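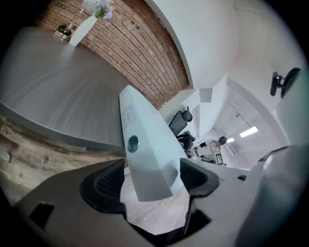
Brick wall and light floor, indoors.

Shop by Category: Interior Masonry / Sealers & Dust Binders

Mendden Interior Brick Sealer, Matte, 1000 ml
Item no. 894

Mendden Interior Brick Sealer is a water-based sealer for bare brick walls inside the home, shop or office. It binds the loose dust on old brick and mortar so that it stops coming off on sleeves, furniture and the floor below. It dries clear and has a matte finish. Soft red brick may look slightly darker after the second coat. Pale brick and sand-lime brick usually show very little change.

The sealer is suitable for clay brick, sand-lime brick, lime mortar and cement mortar. It should not be used on painted brick, glazed brick, or brick that has already been treated with wax or oil. If you are not sure whether a wall has been treated, splash a little water on it in a few places. Bare brick takes the water in. If the drops stay on the surface, use Riis Wax and Oil Remover first and let the wall dry completely.

Do not use this product on a wall that is damp from behind. A white, salty bloom that returns after brushing is a sign of damp, and the source has to be dealt with before any sealer goes on.

Preparation

Brush the wall from top to bottom with a stiff nylon brush, then vacuum it with a soft attachment. Wire brushes leave bits of metal in the joints that can rust later. Rake out crumbling mortar and repoint as needed. New cement mortar needs four weeks before sealing, and lime mortar needs longer in cold weather. Cover the floor up to the wall and tape the edge. Drips wipe off tile and sealed concrete with a damp cloth while wet, but they can mark unfinished wood.

Application

Stir the can well. Do not shake it. Apply with a wide masonry brush or a low-pressure garden sprayer, starting at the bottom and working up. Brush out any runs right away. The first coat is touch dry in two hours. Put on the second coat after 6 hours. Very porous brick may take a third.

Keep the room above 50°F during the work and overnight. Clean tools with water and a little dish soap.

Coverage

One can covers 37 square feet with two coats on average brick. Rough or handmade brick will use more. Measure the full wall and do not subtract for outlets or small vents. For larger jobs, order all the cans at once and mix them together in a clean bucket.

Storage

Close the lid tightly and store upright. Do not let it freeze. We do not ship this item to unheated pickup points from December until the end of winter. An opened can keeps for one year.

Often bought with this item

Cesow masonry brush, wide, nylon bristle
Cesow joint raker
Riis Wax and Oil Remover
Mendden Lime Repointing Mortar, natural gray

Questions about the product

Can it be painted over later? Yes, with any mineral or acrylic wall paint.

Is it safe near a fireplace? It can be used on the chimney breast, but keep it out of the firebox and off any brick that is too hot to touch when the fire is lit.

Does it make the wall washable? It can be wiped with a damp cloth. It is not made for showers or for splash areas behind a sink.

Sold and shipped by Wolliton. Unopened cans can be returned at any Wolliton counter with the receipt.

Product information updated Apr 19, 2019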